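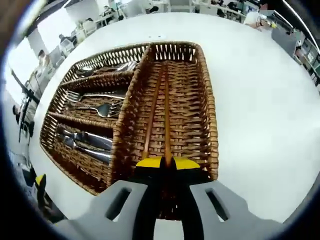
FOR IMMEDIATE RELEASE

Fandari opens Bondonbridge collection floor, releases first 1,866 tabletop demonstrations

BONDONBRIDGE, August - Fandari today opened its data collection floor in Bondonbridge and put out the first batch of recordings made there. 1,866 demonstrations of everyday table work, all done by people using hand-held grippers. Sorting, placing, picking up, putting back. Cutlery first, more to come.

The batch is called Skondside. Available now to research groups and to companies training their own manipulation models. Free for non-commercial use, paid license for everybody else.

What's in it

Each demonstration is one person doing one short job with a two-fingered gripper held in the hand, camera mounted on the tool. No robot arm needed at this stage. The learning system gets the view from the gripper plus the motion of the hand, and the arm comes in later, when the trained policy is tested.

Cutlery was picked as the opening task because it's hard in a boring way. Spoons, forks and knives are thin, shiny and lie flat. Mirror-finish steel throws back whatever is in the room. A woven wicker organizer, with narrow slots on one side and a long open one on the other, adds a rim to clear and a floor that isn't smooth. Small mistakes in finger angle show up right away.

Pieces don't start in the same spot twice. Neither does the organizer, which gets turned between takes. Collectors are told to work at normal speed and not to tidy up their movements for the camera. A fumbled pickup stays in as long as the job gets finished, and is tagged so that buyers can filter it out if they want too.

How the floor runs

Collection happens at white tables in the open office, with the desks and monitors of the engineering team close by. People in the background, window light, ceiling light, all of it left in. Fandari tried a curtained booth earlier this year and dropped it. Policies trained on booth footage did poorly once the curtain came down.

40 collectors are trained for the floor. Training takes one afternoon. Shifts are kept short, grip fatigue is real and it shows in the recordings after lunch.

Every take is reviewed by a second person before it goes in. Reviewers look for:

- fingers out of view at the moment of contact
- tracking dropouts
- wrong task label
- piece left outside its slot at the end

Takes that fail get redone the same day if the table is still set up that way. Otherwise they're dropped.

"We want the forks that slide and the knife that won't come up on the first try," the company said in a statement. "A model that has only seen perfect pickups doesn't know what to do with a bad one. Our early sets were too clean and we paid for it."

Zinchenko software

Recordings are synced and labeled in Zinchenko, Fandari's in-house tool, which lines up the video with the gripper position and finger opening. A new version ships with the release. Faster import, fixes the clock drift problem that early testers complained about, and the export menu has been moved to where people expected it in the first place. Sample scripts are included, documentation is still being writen and will be posted in pieces.

What's next

5 more task families are planned for the Bondonbridge floor, starting with folding cloth napkins and closing food containers. Fandari will add 200 demonstrations a week to Skondside through the end of the season. Existing license holders get the additions at no charge.

Groups that want a task added can send a request through the Skondside page. Please include object sizes and what counts as finished. Requests without an end condition will be sent back.

About Fandari

Fandari collects and prepares demonstration data for robot learning. Based in Bondonbridge.

Media contact: Fandari press desk, Bondonbridge. Floor visits by appointment, mornings only, 9:30 to noon.

###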